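Section 4: Setting up your Drendurus shot tracker

Welcome to the fun part! Once the tracker is paired with your hoop, every make and miss goes straight into your training log.
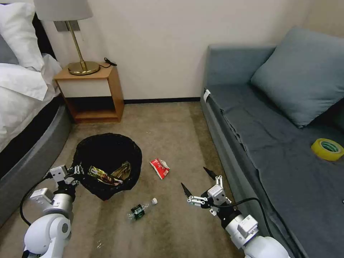 Photo: Esmaeil Amini

Before you start, charge the sensor to 100 per cent and check that the net hangs freely.

1. Clip the sensor to the back of the rim, with the Datik logo facing the backboard. Push until it clicks.

2. Hold the power button for 2 seconds. A blue light means it's ready to pair.
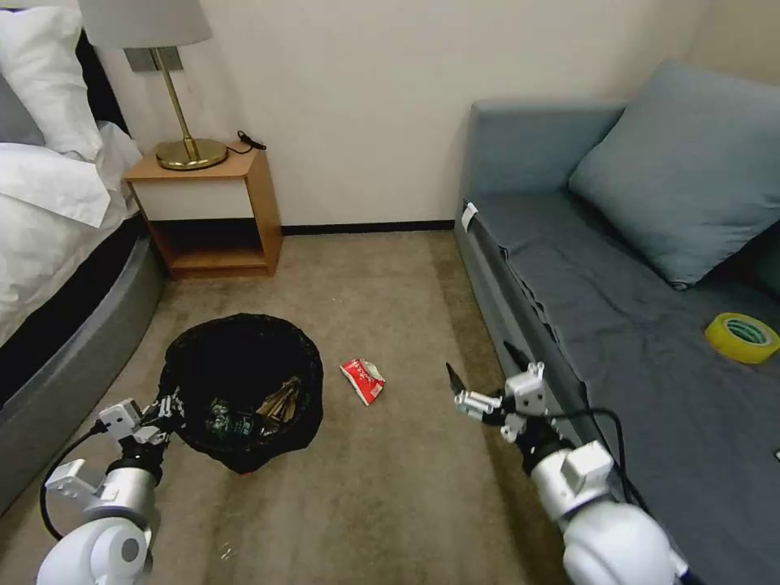

Bed, nightstand and lamp

3. Open the app, tap Add Hoop and pick your sensor from the list. Give it a name you'll recognise – handy if you train at more than one court.

Note: Sensors bought before September need the latest update first. It's well worth doing, as free-throw streaks are now included!

4. Take ten shots from the free-throw line so the tracker can learn your arc.
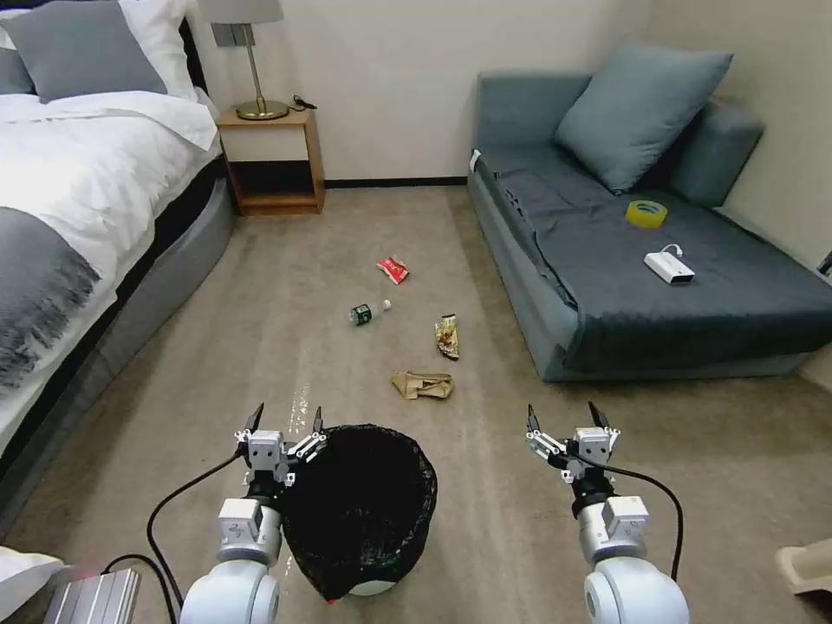 Miss a few on purpose if you're having a hot day, as it needs both kinds. Bank shots are fine too.

Caution: Never hang from the rim with the sensor fitted. Remove it before any dunking practice.

5. Tap Save. Your first shot chart is ready to explore – enjoy it!
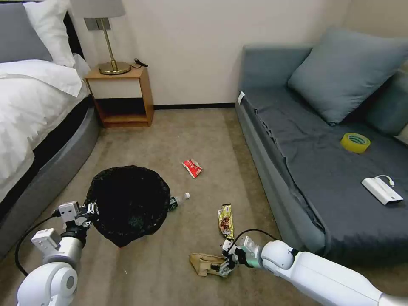 4.1 Adding a second player

Tap Players, then the plus sign. The log holds up to 49 players per hoop, so bring the whole squad along.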